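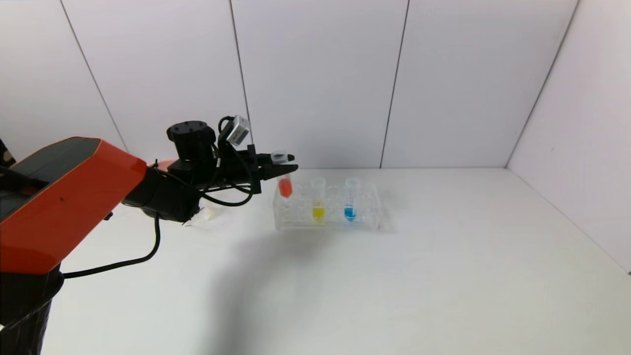

Reading time: 2 minutes

Speaker notes, Fillville meetup, October
Thoa Nghiêm, Skiletti

Start without the title slide. Say who I am and that I run data collection for the bench tasks.

The job: get an arm to handle tubes, racks and colored liquids by learning from people who drive it through the same moves. Each drive from start to finish is one episode. We recorded 2,364 episodes and kept 1,752. Most of this talk is about the difference between those two numbers.

Why colored liquid. You can see the level in a clear tube on video, and you can tell the tubes apart when you review. Dyed water is cheap. We mix it fresh in the morning and write the recipe on the sheet.

Who drives. We had 10 operators. Everyone gets a practice block that is thrown away, no exceptions, including me. New people are slow and stop a lot in midair. The model will learn to stop in midair too if you let it. 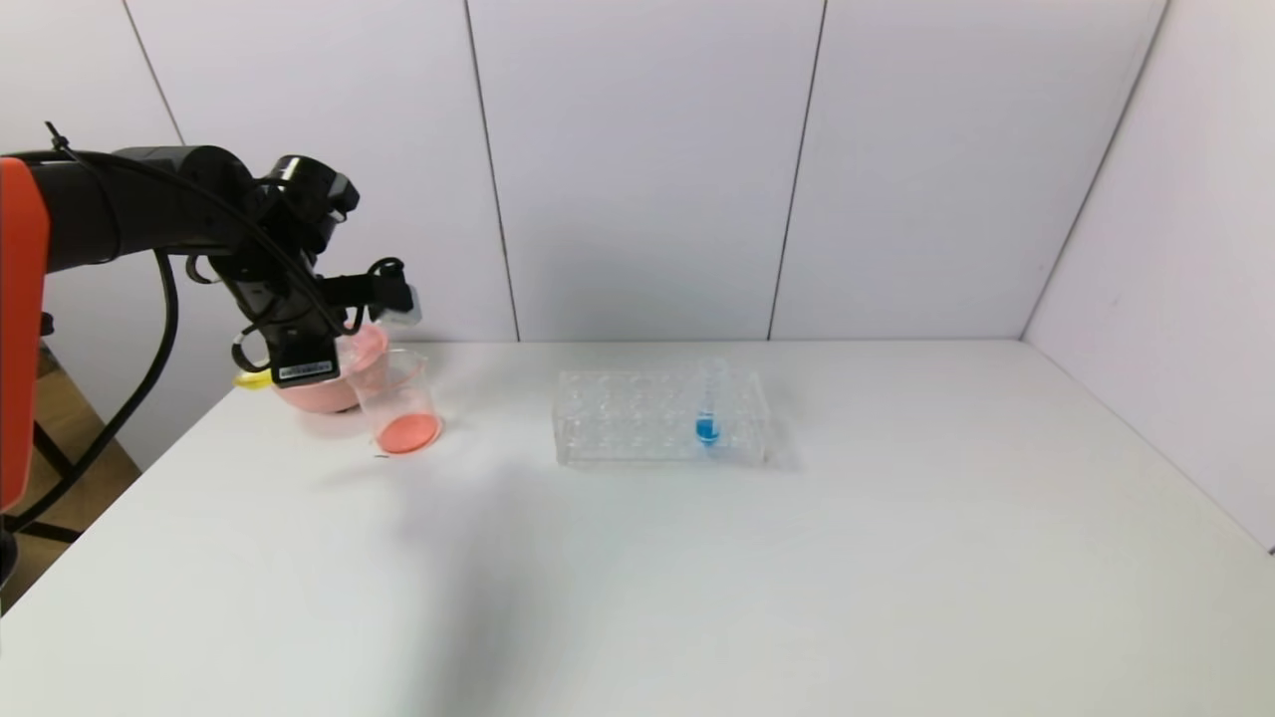 Pouring took the longest to get right. Our first instructions said "pour it in" and left the rest to the operator. Some people tipped fast and some took forever, and two of them liked to shake out the last drops. We rewrote the instruction with a start pose, an end pose and a rule about drips. If it spills, finish the motion, mark the episode as a spill, then wipe down. Don't cut the recording early. We lost 106 episodes to early cuts before we put that in writing.

Pause for questions on pouring. The Blackburn people will ask about scales. Answer: no scale yet, we grade pours by eye, two reviewers each.

Camera views. Every episode has a wide view and a wrist view. The wide one is good for seeing where the rack is. The wrist one is good for the last inch. Check both before you start a block. A wrist camera that has slipped a little will ruin a whole afternoon and the files will look fine in the folder. 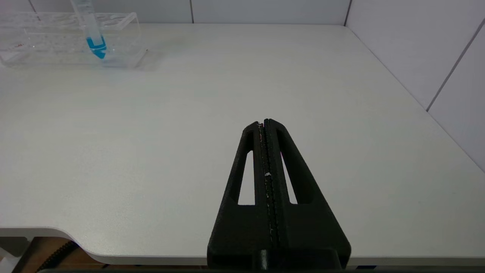
Resets. Between episodes we move the rack by hand to a new spot and angle. Left alone, operators put it back in the same place every time, so the sheet now gives the spot. Sindden's group prints theirs on a card, might copy that.

Labels. One line of text per episode, written by the driver, right after. Keep the words plain: "put the yellow tube in the rack." Skip anything about how it felt.

Skip the training curves if it's past 3:30. Go to the list of rejected episodes and take questions from there.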